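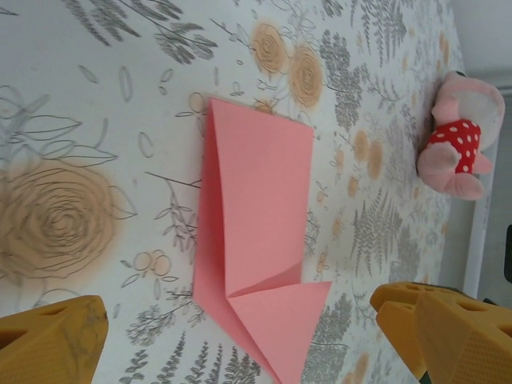 Re: Getting from Trustau to the Pritow meetup
September 26, 2018

On the bus question, someone wrote:

> Is the 17 still running up to Pritow after the summer timetable
> ends? The Kustia site says one thing and the sign at the stop
> says another. Also, is the hall heated? I froze in January.

Yes, it still runs! I took it last week and the driver said the winter times are the ones on the sign, so ignore the website. You want the stop outside Zuccaro (the bakery, not the shoe place), and please buy your ticket before you get on – they won't take cash anymore and I had to run back in and beg for one at the counter.

The heating is better than it was. They got the big radiator by the stage going again, but the back tables are still chilly, so bring a sweater and come early if you want a warm seat.

Other bits while I'm here:

1. Lunch is soup again, plus whatever people bring. We were short on bread last time and long on cake (no complaints from me).

2. The folding table will be out all afternoon, and there's plenty of pink paper left.

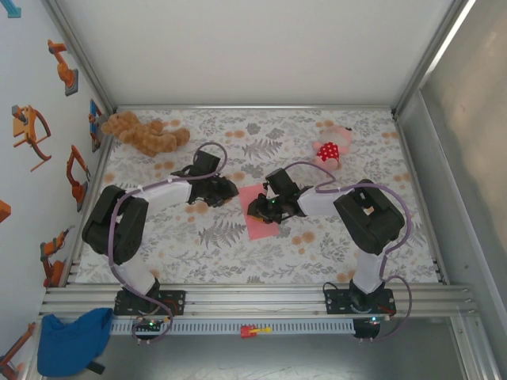

3. Last bus back is at 11, and there isn't a later one. If you miss it, the walk down to Trustau is fine in dry weather but there are no lights past the bridge – take a flashlight.

Can whoever has the spare hall key reply to me off list?

> I can bring the big coffee pot if nobody else is.

Yes please!!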